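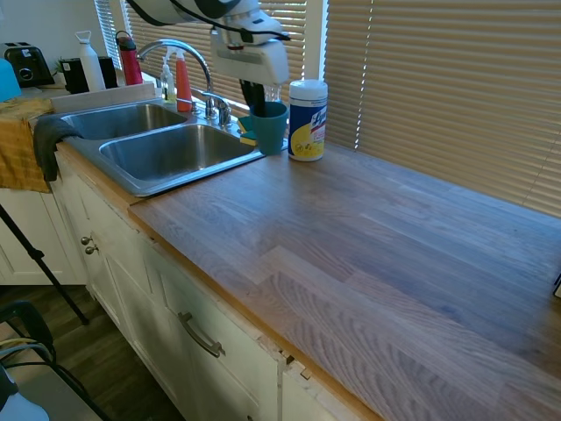
Fig. 1. Double-basin sink in stainless steel, set into a wooden counter.

Domestic Interiors, Unit 2
Handout 9: Worktops and wet areas

Most complaints about a new kitchen come from the strip of worktop next to the sink. Water gets under the rim, sits in the cut edge and works its way into the board. Laminate swells and does not go back. Solid wood moves too, but it can be sanded and oiled again.

Points to note when you survey a sink area:
Check the seal along the back edge first. It is the hardest part to wipe.
Look at the cut-out from below with a torch.
Ask how the surface is cleaned, and with what.
Measure the free worktop on both sides of the bowls. In the Plinley flats the drawings gave 400 mm on one side, and the tenants found this too little.

Oiling. A new wooden top needs several thin coats, each left to dry before the next. Work along the grain and do the end grain twice. After that the routine depends on use – a busy household may need to oil every few months. Ponex and Solheim finishes are compared in Handout 10.

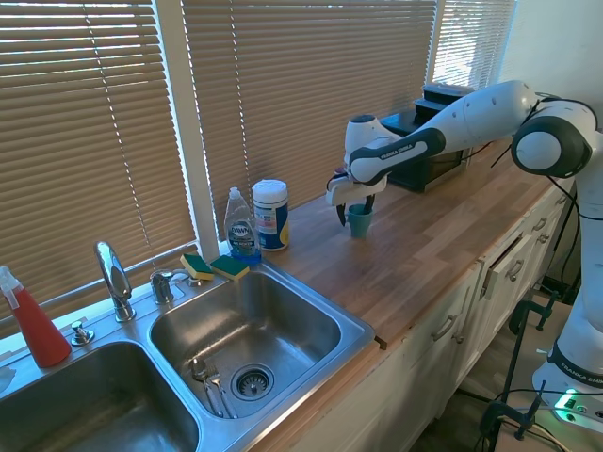
Heat and light age a worktop as well as water. A board under a window fades unevenly, and anything left standing on it leaves a darker patch. Small appliances add to this. The black countertop oven in Fig. 2 stands against the window with dark containers stacked on top, so on a plan like this you would mark both the daylight and the heat source, and check the maker's clearance for the oven. Pale wood is easier to match if a section has to be replaced.

For the seminar: bring your survey of one kitchen, drawn at 1:50, with the wet area shaded. Read the Nondska case study beforehand, up to the section on drainage.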